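Werncombe council backs banana peel compost claims, but where are the numbers?

5 March 2021 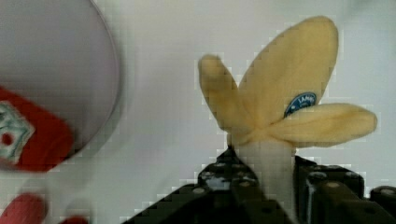 Pilot to start with 50 households

Werncombe residents will be asked to keep their banana peels out of the green bin from October and drop them at a depot on Ambrose Street, under a pilot the council says will produce a "premium garden conditioner".

The company behind the idea, Brokosus, will be paid to collect the peels, dry them and mill them into a powder called Pavo. Fifty households have been signed up for the first stage. If it goes well, the council says, another 100 will be added.

What "goes well" means is harder to pin down. The report that went to councillors runs to five pages and has no target for tonnage, no price for the finished product and no comparison with what happens to the peels now. At present they go in the green bin with the rest of the kitchen scraps and are composted at the regional facility, a service ratepayers already fund.

Marcus Abernathy, who speaks for Brokosus, said peels were "a nutrient source hiding in plain sight" and that Pavo would be rich in potassium. Asked whether the powder had been tested against ordinary compost, he said trials were under way and results would be released "at the appropriate time". He would not say where the trials were being held or who was running them.

Bananas do contain potassium, and so do the skins. Gardeners have been burying them under roses for generations. Whether drying and milling them adds anything, apart from a power bill, is another matter.

"You could chop it up and put it in the worm farm," said Siu-fong Au, who has run the soil workshops at the community garden for three years. "It's gone in no time. I'd want to see a plot with the powder and a plot without, same tomatoes, same water. I asked for that in writing and got a brochure."

Then there are the stickers. The little labels on supermarket fruit are a regular nuisance for composters, as many are plastic and come through the process whole. The council's flyer asks households to remove them by hand. It does not say what happens to a load where they have been left on, and Mr Abernathy said only that the company had "a process for contaminants".

Councillor Aroha Partington voted for the pilot but said she had doubts about people driving across town with a bucket of peels. "If they're coming to the depot anyway, fine," she said. "If it's a special trip, I'm not sure what we've saved."

Councillor Tavion Villanueva was the only vote against. He had asked for the decision to be held over until the trial results were public – a motion that lapsed for want of a seconder.

The council would not release the value of the Brokosus contract, citing commercial confidentiality. A spokeswoman, Maj-Britt Midtbø, said the cost was "modest" and would be met from the existing waste budget. She said a review would be done at the end of the first stage, and that it had not been decided whether the review would be published.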